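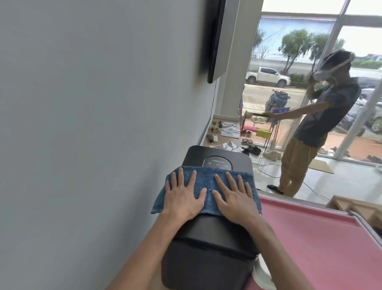 How many demonstrations of a towel task do we need before the policy is worth running? More than the 100 Kerley asked for, and I'd sooner have fewer people giving them than more takes from everybody.

**Notes, November, after the second round**

Total so far is 481 takes on disk. Fouad went through them this afternoon and threw out every one where the hands stop for longer than a breath in mid-task. He hasn't finished. My bet is we lose a good part of the set, and what's left will be mostly Sunita's, whose pace is even and who doesn't fuss with corners.

I still don't believe the claim in the Netville write-up that operator style "averages out". Ours doesn't. One person smooths from the middle outwards, another presses with both palms flat and holds, and a third (me) pats. Train on all three and you get a hand that hovers over the cloth as if it can't decide. We saw precisely that on the old checkpoint and called it a grip fault for a week.

Things written down so I stop arguing them from memory:

- Pressing. Position traces for a firm press and a light touch look nearly the same. If we don't log effort as well, the model can't tell them apart and neither can I.
- Frayed edges. Fouad wants every worn towel out of the set. I want them kept. Towels in real use fray, and a policy that only knows new ones is no good to Zamora.
- Folded start or flat start? The task sheet says folded. Half the labels say "spread". Somebody has to fix the labels and it will probably be me.
- Headset operators tire before they admit it. Max 12 takes a sitting from now on, then swap.

Sunita's view is that hand-guided demos would be cleaner than remote ones for anything with contact. Possibly. They'd also be slower, and we'd have a person's arms in every camera view. I said I'd try 12 of each on the same towel and compare them blind. She laughed at "blind", fair enough, given that you can tell which is which from the first second of video.

Farnenness want a success rate by the end of the month. I'm not giving them one off the training layout. Move the towel a hand's width, turn it a bit, run it again, and then we can talk – otherwise we're only measuring playback.

To do: effort logging on, labels, ask Fouad for the reject list with reasons.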